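I read all 414 pages of *The Salt Ledger* in two sittings, and the only reason it wasn't one is that my husband wanted the light off. So when Marlene Robichaud agreed to talk to me about it, I made a list of questions on the back of an envelope and then forgot most of them the second she picked up the phone. She has one of those voices. Low, a little scratchy, and she laughs before she gets to the funny part.

If you haven't read her yet, *The Salt Ledger* is the second of her Trerura books (the first was *Low Water at Trerura*, and yes, please start there). It picks up about an hour after that ending, with Ines on the ferry and Callum still on the dock with the wrong suitcase. I threw a pillow when I finished book one. I told her so.

"Good," she said. "I got a letter from a woman in Lyons who threw hers in the bathtub. The book, I mean. She bought another copy, so I'm fine with it."

I wanted to know if she'd always planned to split them up for so long. It takes 100 pages before Ines and Callum are even in the same room again, and I was going a bit crazy by then.

"My editor asked for fifty," Marlene told me. "I tried it at fifty. They hugged and I felt nothing. I'd written this nice reunion and it was like watching two people wait for an elevator. So I put the pages back in, and I put the sister in, and then when he walks into the kitchen you're ready to scream."

I did scream, a little. The kitchen chapter is my favorite thing I've read all winter. He doesn't apologize, he just starts drying the dishes she's washed and puts every single one in the wrong cupboard. She lets him! I asked where that came from and she went quiet for a second.

"That was my dad, after a fight with my mom. He never knew where anything went. She'd be moving bowls around for a week."

We got onto the sister after that, because I have feelings about Dorie. Half my reading group can't stand her. She reads Ines's mail, she sells the boat, she shows up to a funeral in yellow. I loved her from the first page and I was relieved to hear that Marlene does too.

"Dorie was supposed to be in two scenes," she said. "She was there to deliver a telegram, basically. Then I gave her a line about the boat and I thought, oh, you're going to be trouble. I had to go back and change the whole middle. The draft got up to 1442 pages in manuscript, if you count the three versions I had going at once, and I was printing it all out at the library in Gastundale. They were very patient with me."

She writes in the mornings, longhand, and types it up after lunch. She doesn't outline. She does keep a notebook of what everybody in the book ate, which I found so charming that I made her read me some of it. (Callum: toast, toast, soup, toast. It explains a lot about Callum.)

I did have one complaint and I decided to be brave about it. The chapters told by the lighthouse inspector slowed me down. I kept flipping ahead to see when we'd get back to Ines, and I felt guilty, but there it is.

"You're not the first," she said, and there was the laugh. "I like him because he's boring. He's the only person in the book who isn't lying to somebody. But I cut two of his chapters, so think of what you were spared."

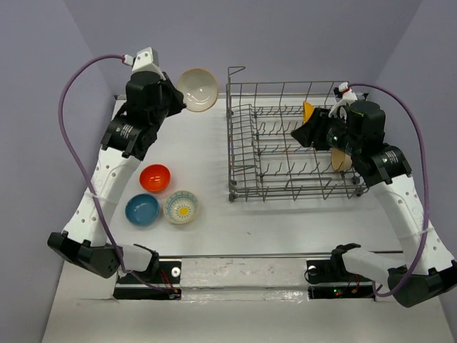 Fair enough. And I'll admit that his last chapter, the one with the logbook, got me right in the throat. I went back and reread the earlier ones and there's a lot tucked in there that I'd skated past, including one thing about the suitcase that I'm not going to spoil.

Naturally I asked about book three. She wouldn't give me the title. She would say that it's set mostly in Pavine, that it opens in December, and that somebody we think is gone is not gone. I guessed a name and got a long silence.

"I'm on page 359," she said finally, "and I don't know who she ends up with. I really don't. I know who I want, but she's not cooperating."

I said I'd be mad if it wasn't Callum. She said I should maybe buy a softer pillow.

We talked for a while longer about what she's been reading (mysteries, mostly, the kind with a vicar) and whether she'd ever write one. She says she can't, she'd feel too sorry for whoever did it. Then her kettle went off and she had to go, and I went and found my copy of book one and started over from the ferry.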